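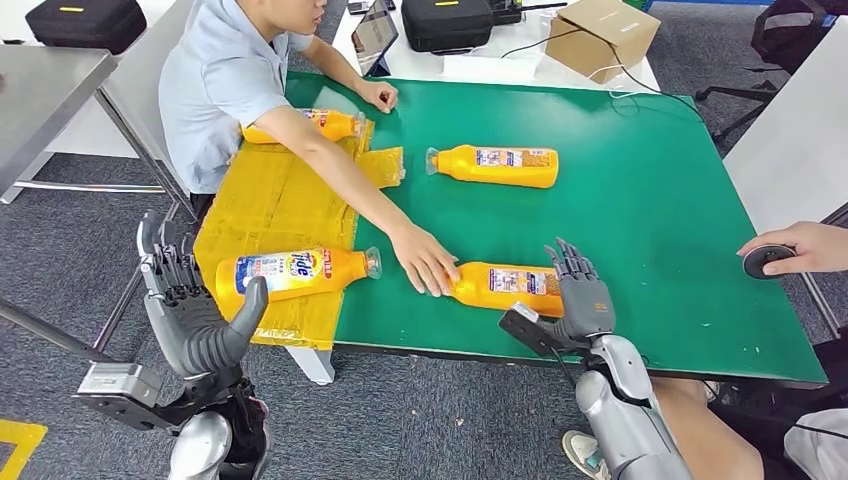
Progress report on the edition of the letters of Torben Reuter
Submitted to the Drevia Fund, September 2023

Dear members of the board,

With this report I inform you on the state of the edition of Reuter's philosophical letters, for which you granted us a second year of support in March.

The papers in the Tostmont archive are now completely sorted. They contain 1,036 letters, of which 509 were written by Reuter himself and the others by his correspondents. Of his own letters, 214 are transcribed and have been checked a second time against the originals. This is less than I promised in the first application. The reason is mainly the handwriting of the early years, in which Reuter used a private shorthand for terms such as "intention," "horizon" and "givenness." Carola Brinkmann has prepared a key for this shorthand, and since the summer the work goes faster.

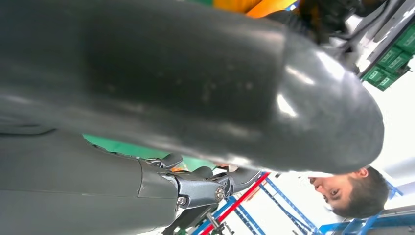
The most interesting group remains the correspondence with the reading circle in Triltport. In these letters Reuter defends the view that we perceive another person first as a partner in conversation, and only later as a body among bodies. He had not yet written this in any of his books. Three of the letters carry no date. We have placed them provisionally after the long letter on memory, but I am not fully satisfied with this order, and I would like to discuss it with the advisers before the volume is set.

The commentary is behind the plan. I have drafted the notes for the first two chapters, and the introduction exists only as an outline. I ask the board to allow us to move the unused travel money, 3,328 euros, to the budget for proofreading. A second stay in Tostmont is no longer necessary, as the archive has sent us good copies of the remaining folders.

In the next period we will finish the transcription of the middle years and send a sample chapter to the publisher, Millet. The index of names will be started after this.

With kind regards,
The editor, Reuter Letters

Contact | Copyright Reuter Letters Edition | Back to top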